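Clokska Home Skills, Unit 4: Sorting Small Accessories 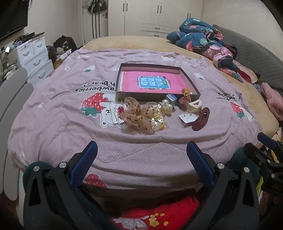 Small items get lost because they are stored by size instead of by use. Start by laying everything out on a flat surface, such as a bed, where you can see each piece. A shallow box lid makes a good tray for anything that belongs elsewhere, like the pink book. Group the hair items first: the bear-print scrunchie, the claw clip, the snap clip and the pearl clip. Leave earrings on their card until they have a place to go.

For next class: sort one drawer at home. Allow 20 minutes. Bring your list of groups and the Tadum worksheet.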